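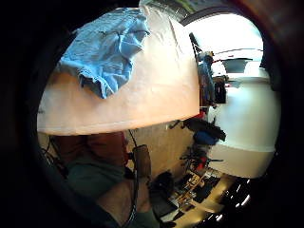

*Fig. 1. Light-blue cloth over a pale container; white cylinder with gray lid or tray at right.*

## Unit 8: Menu Changes in Multi-Unit Restaurants

**Reading before class:** Jiteser case, parts A and B. Bring the cost worksheet.

### 1. Terms

- **Core item:** a dish sold at every location, all year.
- **Limited-time offer (LTO):** a dish sold for a set period, usually at a higher price.
- **Menu mix:** the share of total orders that each item represents.
- **Contribution margin:** menu price less the variable cost of one serving.

### 2. The Jiteser case

Jiteser operates 12 sandwich shops, most of them in the Erside district. In October the company replaced three core items with a single LTO, the Skasano melt. Customer traffic rose, but average preparation time rose with it, and several shop managers asked for the old menu to be restored.

Part B gives the test budget as $3000 per shop. Students should note that this sum covers ingredients and printed menus only. Training hours were charged to each shop's regular labor account and do not appear in the test results.

### 3. Calculating menu mix

Divide the orders for one item by all orders in the same period, then multiply by 100. Combo meals are counted once, under the main item. Do not combine lunch and dinner figures; the Poon Street shop closes at four and has no dinner sales.

### 4. Points for discussion

- Which costs of the LTO were left out of the company's report?
- Should a shop manager be permitted to decline an LTO?
- What evidence would show that new customers returned after the offer ended?

### 5. Written work

Submit a memo of two pages recommending whether Jiteser should make the Skasano melt a core item. Attach the completed worksheet. Memos without a worksheet will be returned ungraded.

*Revised March 2024*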